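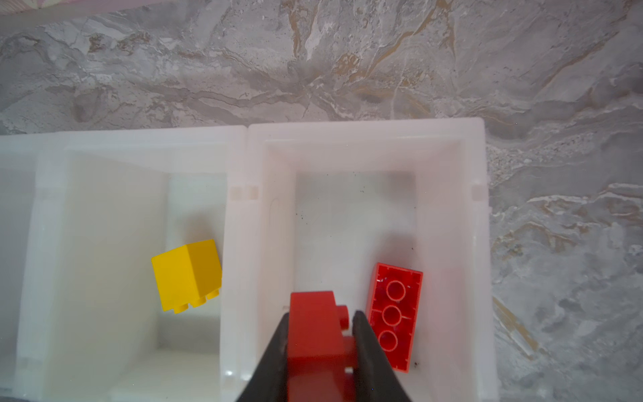 Figure 1. Wrist view with a red brick in the gripper over the right-hand bin. A second red brick lies upside down in the same bin.

Search this site Enter keywords Go

Planning and Budgeting a Small Brick-Sorting Cell
Student project report, Lidavel workshop course
April 29, 2026

1. What we set out to do

When we started in January, we were all eager to get to the sorting part, and it took us a while to accept that the first half of the project was going to be a shopping list. Our course gives each group one bench, one arm on loan and a fixed amount of money for everything else, and the assignment was to plan a cell that picks up toy bricks by color and drops each one in its own bin. This report is mostly about the money and the choices behind it. We hope it is useful to next year's group, who will inherit our spreadsheet (and, we are sorry to say, our color coding).

2. The budget

Our total allowance was $3,602. That sounded like a fortune to us until we priced grippers. We asked for quotes from two suppliers, Costar and Kiani, and kept a third column for parts we could make or borrow.

Gripper with two fingers, Costar: $1,940
Wrist camera and bracket, Kiani: $211
Controller board, power supply and cables: $486
Spare fingers, one pair: $81
Bins and bricks: $64
Shipping: $120
Held back for repairs and surprises: $700

The Kiani gripper was cheaper on paper, but the mounting plate was sold separately and the delivery time was 8 weeks, so we would have been testing during finals. We went back and forth on this for two whole meetings before choosing Costar. The spare fingers were argued over too. A pair costs less than a week of waiting for one, at least the way we feel about waiting.

3. Bins, bricks and the work surface

We were tempted by a proper parts tray from Venby, with molded pockets and a nice lid, and it would have looked wonderful in the final presentation. It also would have eaten most of our repair money. White plastic bins set side by side do the job for now, and big toy bricks are kind to beginners: they are light, brightly colored and cheap to replace when one goes missing under a cabinet.

The surface deserves more thought than we gave it in the plan. Ours has a swirly marble pattern and it picks up glare, which is a lot for a camera to look at behind a brick. We had no line in the budget for a plain mat or a lamp with a diffuser. If we were writing the plan again, we would put both in before anything else, and we would ask the supplier for a sample picture from the camera at gripper height before paying for it.

We would also budget time for the boring jobs. Labeling cables, finding a place for the electronics where the arm can't reach them and writing down which screw goes where took us most of an afternoon, and the plan had them down as "setup, short."
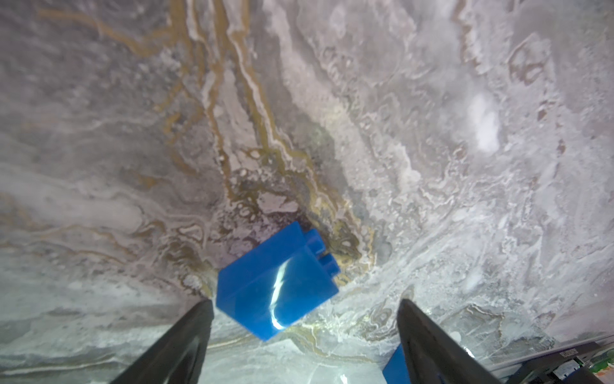
4. What we would buy next

First on the list is the mat, in one flat color that is not red, yellow or blue. After that come longer cables, so the controller can sit farther from the work area, and a second pair of spare fingers. The Venby tray stays on the wish list. We still like it very much, and if the repair money is untouched at the end of the term we plan to ask whether it can be spent that way.

The full spreadsheet, with both quotes and the shipping terms, is in the course folder under our bench number.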